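4/24/19

Second session on the mending backlog. Sorted the dark gray items first, the heaviest cloth, then checked closures. Agata Vitale wants the Cestell order ready for pressing, and the list still stands at 7 pieces.

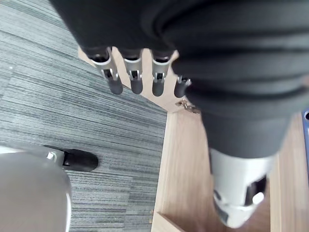
Dark gray cloth, with a gold-colored chain or zipper pull.

Method unchanged: check the closure, smooth the folds by hand, square the edges, stack. Thick cloth creases badly at the bottom of a pile, so I cut the stack height by half. Thread stock is low. One 150 m spool of the Darnent black is left, good for roughly 20 hems at my stitch length.
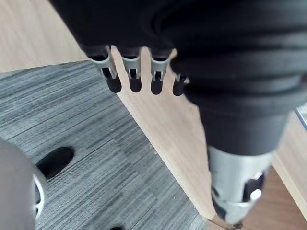
Yayra Agbeko can bring more black on the next run, but the Maeng thread takes a finer needle and I have only two. Will order needles first. The lining job can wait until June - no one has asked for it. Stopped after the last zipper check and wrote up the tickets.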